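Posum Pellet Trap, Floor and Table Model
Made by Flulex. Item 927

Print this page | E-mail this page

The Posum is a closed pellet trap for air rifles and air pistols. It stands on the floor, on a bench or on a shelf, and it stops lead pellets in a soft fill so that they do not come back to the shooter. It was designed for the person who practices at home, in the garage or in a long hallway, and who wants a quiet evening without picking flattened lead out of the carpet.

We have sold pellet traps at Valcárcel for many years, and the old type with the slanted steel plate has always the same two complaints. The first is the noise. The second is the fine lead dust which collects in the bottom. The Posum answers both with a rubber fill. The pellet enters through the paper target, passes the front sheet and loses its speed in the granulate. You hear the air rifle, and then a low knock, similar to a knuckle on a thick book.

The front opening takes the standard square paper targets for ten meter shooting. You slide the card in from the top, behind two lips, and it stays flat also when it is full of holes. Larger targets may be cut to size, but please don't attach anything with nails or screws to the front face. The opening must stay free. 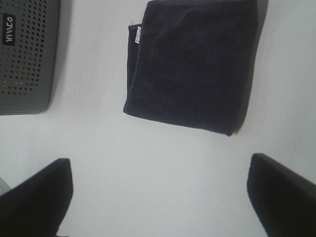
The trap is approved by the maker for pellets in .177 and .22 caliber with a muzzle velocity up to 600 feet per second. Above this speed the fill will be used very quickly, and at short distance a pellet can reach the back plate. If you do not know the velocity of your air rifle, look in its manual or ask us, and tell us the model and which pellet you use. A light alloy pellet leaves the barrel faster than a lead one from the same rifle, and it is the faster number that counts.

Not for use with: rimfire or centerfire ammunition of any kind, steel BBs, darts, pointed steel-tip pellets, arrows. Steel BBs are the most usual mistake. They are round and hard, they do not deform, and they can bounce from the frame. We can't accept a return of a trap which was shot with them.

The case is steel with a powder coating. The seams are folded and welded on the inside, so there is no sharp edge when you carry it. On the back there are two keyhole slots for wall mounting. Use anchors which fit your wall and remember that the trap is heavy when filled. For a wall of simple drywall we advise the floor position, or a solid bench.

What is in the carton

Trap case with fixed back plate
Rubber granulate, one fill, in a closed bag
Front sheets, one mounted and one spare
Rubber feet, self-adhesive
Pack of 16 paper targets
Instruction sheet in English and Spanish

The granulate comes separately from the case, so the first filling is your work. Put the case on its back, open the top flap, pour slowly and shake the case a little from side to side. Fill until the line which is pressed into the inside wall. Then close the flap, stand the trap up and wait some minutes before the first shot. The fill will go down a bit during the first weeks and you can add more from the refill bag (item sold separately).
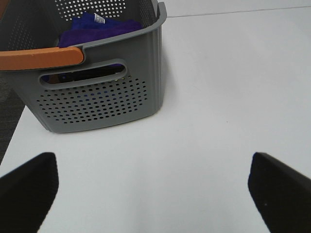
Emptying is necessary after 3,000 pellets, or earlier if the trap feels clearly heavier at the bottom or if the sound of the hit becomes sharper. Many customers keep the count with a pencil on the side of the case. Pour everything through a coarse sieve. The lead stays in the sieve and the rubber falls through, and nearly all of it can go back into the trap. Do this work outside, with gloves, and wash your hands afterward even if they look clean. Do not use the kitchen sieve. The lead may be brought to a scrap dealer or to the collection point of your town, and it does not belong in the household trash.

The front sheet is a wear part. When the hole in the middle is so large that granulate falls out, turn the sheet by a quarter and you have again fresh material behind the bull's-eye. After four positions it is finished. If you shoot always at a card with several bulls, the wear is more even and one sheet will last a good deal longer.

Where to place it

Put the trap against a solid wall and not in front of a door or a window. Behind the trap we recommend a board or an old thick rug, wider than the trap on all sides, for the shot that misses. This happens to everyone, also to people who have shot since childhood. Everybody in the room wears safety glasses, including the ones who only watch. Close the doors which open into the line of fire, and tell the family before you begin.

For light, a simple lamp placed on the floor a little in front of the trap and to the side is enough. Protect it with a piece of wood. A lamp from above makes a shadow from the upper lip of the card holder, and this shadow falls precisely over the top rings.

In the rules of some towns and rental contracts, air rifles are treated like other guns. Please read what is valid for your address before you order. We can't give legal advice by telephone.
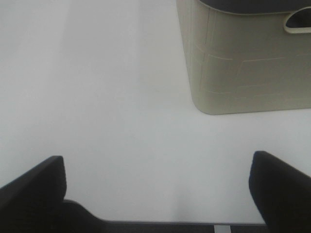
Can I leave the Posum outside in the yard?

Under a roof it is fine for the whole season, and in open rain it is not. The coating protects the case well, but water enters through the target opening, the granulate becomes one wet lump and then it does not stop the pellet in the same way. If the fill has become wet, spread it on a sheet of plastic, let it dry completely and fill it again. In frost the rubber becomes harder, so for winter practice outside we suggest to bring the trap indoors between the sessions.

Changes in the present version

Flulex has changed two points since July. The top flap has now a spring latch where the older one had a wing nut, and the feet are wider. The case itself is the same, so the front sheets and refill bags fit both versions. For owners of the older trap the spring latch can be ordered as a spare part, and it is mounted with a small Phillips screwdriver. The old holes are used.

The color is dark green. There was a black version before, and we are asked for it often, but it is not made anymore and we have no remaining pieces.

Ordering and shipping

The trap is sent from our warehouse in Noltasgate. The case and the bag of granulate travel in the same carton, and the carton is heavy, so the driver may ask for help at the door. Please open it on the day of arrival. If a corner is bent, write to us with the order number and keep the packing material until you have our answer. A trap which has not been filled and not been shot can be returned in the original carton. Used traps are returned only under warranty.

The warranty covers the welds, the latch and the back plate. It does not cover front sheets, granulate, paper targets, or dents from pellets above the permitted velocity. These dents are easy to recognize.

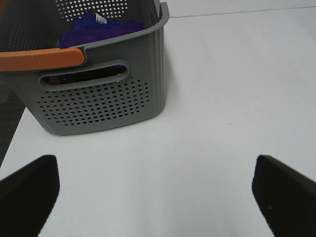
Leire Casado: I shoot air pistol in my basement and the noise was always a problem with my steel trap, so I bought this one. The sound is much better. My only wish is for a handle on the top. When it is full I must carry it like a big stone, and the stairs are narrow. Also the first filling made some black dust on my floor, so do it on newspaper. Otherwise I am content and I have ordered the refill.

Thank you for the note on the dust. We have passed the wish for a handle to Flulex. The dust comes only from new granulate, and the newspaper is a good method.

Related items: refill granulate, front sheets in pack, spring latch for older Posum, paper targets for air rifle, paper targets for air pistol, safety glasses clear.

Page last changed 2025-09-19

Print this page | E-mail this page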